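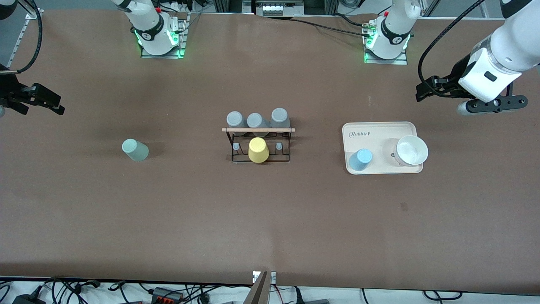
4. Setting Up and Loading the Mug Rack

The Zakthorpe rack comes with a leaflet that says it goes together in 2 minutes and "needs no adjustment." Allow 7 for the first one, and don't believe the part about adjustment. The steps below are the ones we ended up using at Ondley after the leaflet let us down.

4.1 Before you start

Put the rack on the surface where it is going to stay. The leaflet shows it being carried to the table fully loaded, with one hand, by a smiling person. Try that with cups you don't care about.

Check the table for a wobble first. Lean on each corner. A wire rack has very little weight of its own and will pass along every bump to whatever is sitting on top.

CAUTION: The box says "fits all mugs." It does not. Wide soup mugs and anything with a flared rim should go somewhere else.

4.2 Placing the frame

1. Stand the wire frame in the middle of the table, with free space on both sides.

2. Look along the top rod from one end. If it slopes, turn the whole rack end for end and look again. If the slope stays on the same side of the table, the table is the problem. If it moves with the rack, the frame is bent.

3. Correct a bent frame by hand, a little at a time. Do not use pliers. The Hunt support page recommends pliers, and we have a scratched frame to show for it.

4. Press down lightly on the middle of the rod. It should not roll or slide. If it does, take the rod off, seat it again and repeat the test.

4.3 Loading the cups

1. Start with the top row. Turn each cup upside down and lower it straight down.

2. Place 3 cups along the top. The leaflet claims you can squeeze in more. You can, until you want one back.

3. Let go of each cup slowly. If it tips, lift it off and try it with the handle turned the other way.

4. Leave the front position for last. A cup placed there goes upside down too, below the top row. A short cup hangs clear. A taller one may end up with its rim on the table, and it can stay that way as long as it isn't pushing the frame backward.

5. Check the top row again after the front cup is in.

NOTE: The cups on top do not have to match in height or spacing. Two can stand close together with the third a little apart. If one rides higher than its neighbors, give it a gentle push. If it comes back up, leave it alone.

NOTE: Using a different color for the front cup is supposed to help people remember where it goes. We were doubtful. A yellow one among gray ones is certainly easy to spot, but whether it gets put back is another matter.

4.4 Unloading

1. Take the front cup first.

2. Lift the top cups straight up, starting at either end. Never drag one sideways along the rod.

3. Keep a tray on the table for the cups you take off.

4.5 Care

Wipe the wire with a damp cloth and dry it right away. Keep the wooden rod out of the dishwasher, whatever the sticker says. The Stanau wood oil sold as an extra costs more than it should for a 200 ml bottle, and we saw no difference between an oiled rod and a plain one. Skip it.

If the rack starts to lean after a few weeks of use, go back to 4.2, step 2.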